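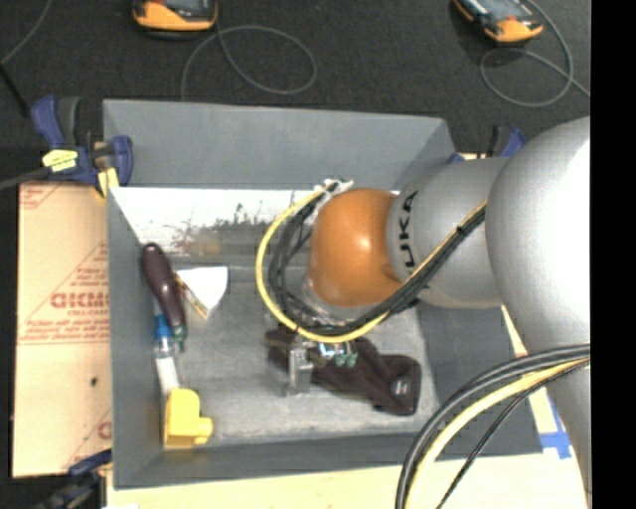

Grey open-topped bin, from above.

Storage and Stock Room Inspection — Checklist with Comments
18th October
By the Site Safety Desk, Coelho Building

Search this site Search Go

Area covered: ground floor store, racking aisles, packing benches, rear loading door. The boiler cupboard and the upstairs offices are on a separate sheet. Items left over from the August visit are marked (A).

FLOORS AND WALKWAYS

1. Main aisle clear from end to end — Yes. Two flattened boxes leaning by the door were taken out during the visit.

2. Floor markings readable — Partly. The yellow line past the packing benches has worn away where the pallet truck turns. Repaint before winter.

3. Trip hazards (A) — Mostly cleared. The extension lead across the bench end has gone. The lifted corner of matting at the rear door is still there and has been taped again. Tape is not a repair. Replace the mat.

4. Spill kit in place and full — No. Kit found, absorbent pads down to the last packet, no gloves. Order a refill from Firent with the next cleaning order.

RACKING

5. Load notices on every bay — Yes, apart from bay 7, where the notice has been covered by a stock label. Move the label.

6. Uprights and beams free of damage — One upright at the aisle end has a dent at ankle height. It was measured against the gauge and is inside the limit. Marked green with the date. Look at it again next time.

7. Beam locking pins fitted — Yes.

8. Heavy items stored low — No. Boxes of Porska hinges are on the top level again. These are a two-person lift and should be on the bottom or second level. Same comment in August (A).

BINS AND CONTAINERS

9. Open bins sound, no cracks or sharp edges — Yes. One small parts tray had a split rim and was thrown away.

10. Bins not filled above the rim — Yes at the time of the visit.

11. Contents labelled on the outside — Partly. Labels on the Esard fittings have faded and some are handwritten over the old ones. Print new ones.

12. Waste bins emptied daily — Yes according to the sheet, but the sheet had been signed ahead to the end of the week. Sign on the day only.

FIRE

13. Extinguishers in place, pins and tags intact — Yes. The one by the loading door was behind a roll cage. Cage moved.

14. Fire door closes on its own — Slow. It catches on the frame for the last 30 mm and needs a push. Job number 402 raised with maintenance.

15. Stock kept clear of heaters and light fittings — Yes.

16. Exit signs lit — Yes, all.

LIFTING AND MOVING

17. Pallet trucks checked weekly — One of the 2 trucks has no check recorded since August. Taken out of use until checked.

18. Step stools in good order — Yes. Rubber foot missing from the blue one at the last visit has been replaced (A).

19. Gloves available in all sizes — Medium only. Order small and large.

FIRST AID AND WELFARE

20. First aid box stocked and in date — Eyewash out of date. Everything else fine.

21. Accident book available — Yes, in the top drawer of the first bench. One entry since August, a cut finger from strapping. Safety cutter now hung at the bench.

22. Lighting good enough for reading labels — Poor in the last aisle. Tube flickering. Add to job 402 so one visit covers both.

23. Temperature comfortable — Cold near the loading door. Strip curtain has several strips missing.

Items 3, 8, 14 and 17 to be dealt with first. The rest by the next visit. Copy kept on the noticeboard beside the clocking-in machine.

Contact us | © Coelho Building Site Safety | Back to top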